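Julix hand-held demo kit – support ticket
Site: Rullotthorpe
Status: Open, waiting on a second look
Subject: Left and right hands drifting apart during clothes tidying demos

First message

Hello all, and thank you for being so patient with us last time. I promised I'd write everything down properly if it happened again, and it has, so please forgive the length of this one.

We're using the pair of hand-held grippers to record bedroom tidying: pick a garment up off the bed, bring it to the middle, fold it, put it on the pile. One person does the whole thing with a gripper in each hand, and the recordings go off to Nautiyal to be turned into something the arms can learn from. The left one is labelled 018左 and the right one 018右, and they've been a pair since they came to us in February.

What we're seeing is that the two hands start each recording in good agreement and then slowly part company. In the playback the left hand is where you'd expect, over the bedspread, and the right one sinks until it looks as though it's working somewhere inside the mattress. Then it pops back up with a jump. The fingers open and close when they should on both sides, so I don't think we're losing any of that, only where the hands are in the room.

The log for the worst recording has this in it, over and over:

pose: right lost
pose: right recovered, offset 166 mm
pose: pair check failed

I've tried all the obvious things. I turned both units off and on again, wiped the lenses with the soft cloth, swapped the memory cards for the spare set and did the start-up wave in front of the door as the guide says. The wave passed each time. Two recordings later we were back inside the mattress.
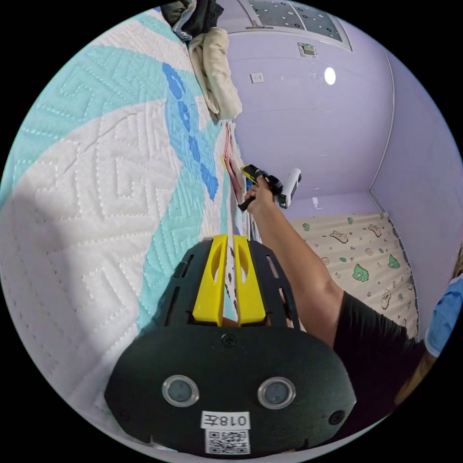 Left unit, 018左, at the bed during tidying demos.

I wondered whether the bedding might be part of it. The quilt is white and aqua with a stitched maze pattern that repeats, and I have a dim memory of somebody at the training day warning us off repeating patterns. The walls are pale lavender and rather shiny too, so the light bounces about. I'm happy to be told I'm barking up the wrong tree!

Reply from support

Thank you, that's a lovely clear report and the log lines help a great deal. You're on a sensible track with the quilt. The position tracking picks out little details in the room and follows them from one moment to the next, and when one bit of stitching looks just like the next bit it can latch on to the wrong one. Shiny walls do something similar, as the bright spot moves when you move.

That said, both hands are looking at the same room and only the right one is drifting, so I don't want to blame the bedding yet. Could you try the following, in this order, and stop if one of them cures it?

Check that the right unit's mount is done up snugly. Hold the fingers with one hand and try gently to rock the camera with the other. There should be no movement at all.

Open the settings page for each unit and read me the calibration number at the bottom. They should be different from one another.

Record one short demo with the hands the other way round, so the right unit is in the left hand. Don't worry about it being a good demo, we'll throw it away.

Second message

Right, I've been through the list and I think we've got something, though I'm not sure what.

The mount is solid. I rocked it with a fair bit of enthusiasm and nothing shifted.

The calibration number on the left unit is 353. The calibration number on the right unit is also 353. I read them three times and then made a cup of tea and read them again. I'm fairly sure that's my doing, because I restored the settings on both from the Skiveo backup after the last update, and I have a horrible feeling I picked the same file twice.

The swapped hands recording drifted as well, and it was still the right unit that went wandering, even though it was in the other hand. It felt most peculiar to do. After years of folding things my hands know perfectly well what they want, and they did not want that.

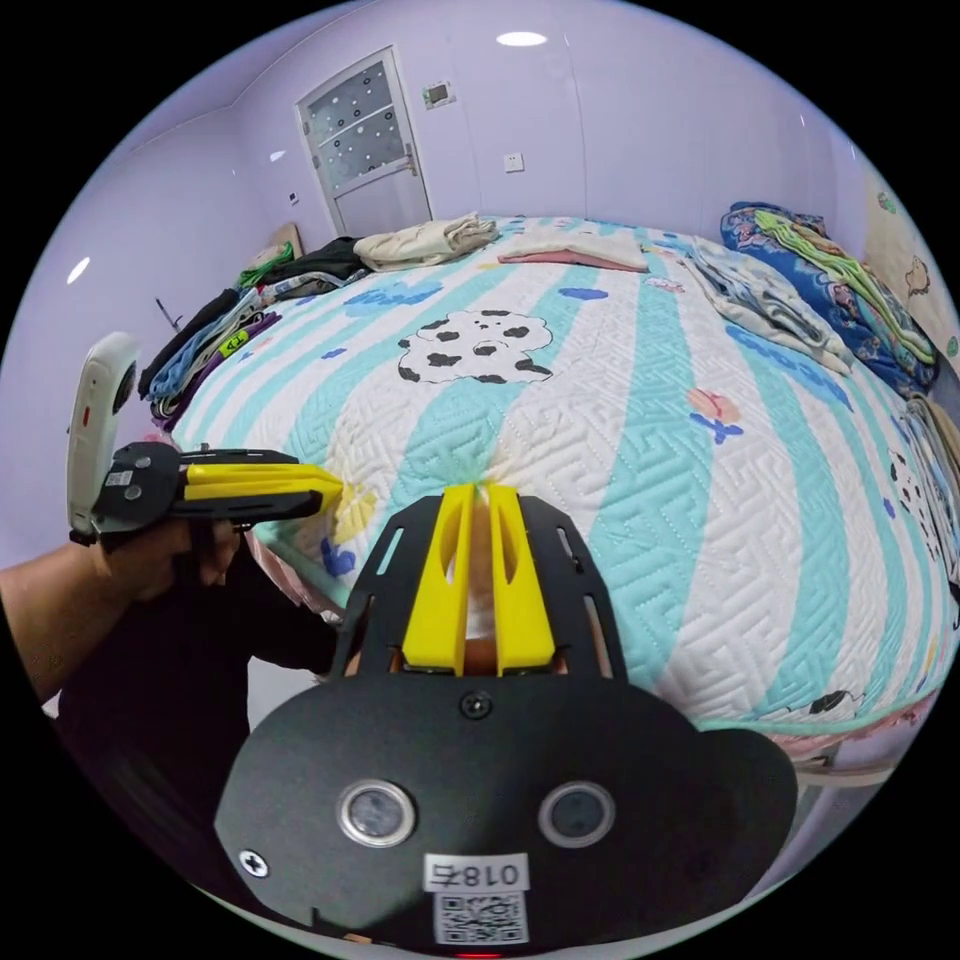
One more thing I noticed while I was at it. The drift is much worse when I bring both hands in close to the middle of the bed, and hardly there at all when I'm reaching for the clothes along the back by the wall. When I'm reaching over to the piles there's the door and the socket and so on to look at, and when I'm folding it must be mostly bedspread and my own arms. I don't know if that's useful to you or if it just muddies the water.

I haven't changed the calibration yet as I didn't want to make things worse. We have 30 demos from this batch on the drive and I'd dearly like to know if they can be saved before I go touching anything.

Reply from support

You've found it, or most of it. Two units sharing one calibration file is exactly the sort of thing that gives you one good hand and one bad one. The wrong numbers can look fine while there's plenty in view to steady things, and then fall apart once the view is filled with something plain or repeating. So your quilt is guilty after all, but only of a small part.

Please don't delete anything. The raw recordings don't have the calibration baked into them, so we can run the lot again with the right file and you shouldn't have to fold a single thing twice. I'd expect a few to fail the pair check even so, and those would need doing over.

To put the right unit straight, go to the backup page, choose restore, and look at the little character at the end of the file name. The one ending 右 is for the right hand. Restart the unit afterwards and do the start-up wave again, nice and slowly, starting from the door and coming round to the bed.

Then do 5 fresh demos in the usual way and send me the logs. If you can, lift both hands and look up towards the door for a moment between garments. It feels silly but it gives the tracking something firm to hold on to.

I'll also ask for the restore page to warn people when both units end up with the same number. You're not the first to do it and the file names don't help.

Third message, 26th March

Restored, restarted and waved. The right unit now has its own number and the first of the new demos has come out beautifully – both hands stay above the bed from start to finish, and I could follow a sleeve being folded without laughing. The second one had a single "right lost" near the end, when I was leaning well over, but it came back with hardly any offset and passed the pair check.

I've got into the way of glancing up at the door between garments. I do it when I'm putting my own washing away now as well, so thank you for that.

The old batch is uploading as I write. It's slow from Rullotthorpe at the best of times, so I'll leave it going overnight. Could you keep the ticket open until the rerun is done? And would it be worth my putting a plain blanket over the quilt for the next lot, or is plain just as bad as patterned? I can see an argument either way.

Reply from support

Keeping it open, no trouble at all. Leave the quilt as it is, please. Plain is often worse, and Nautiyal will want the arms to cope with ordinary bedding anyway. I'll write again when the upload has landed and the first reruns are through.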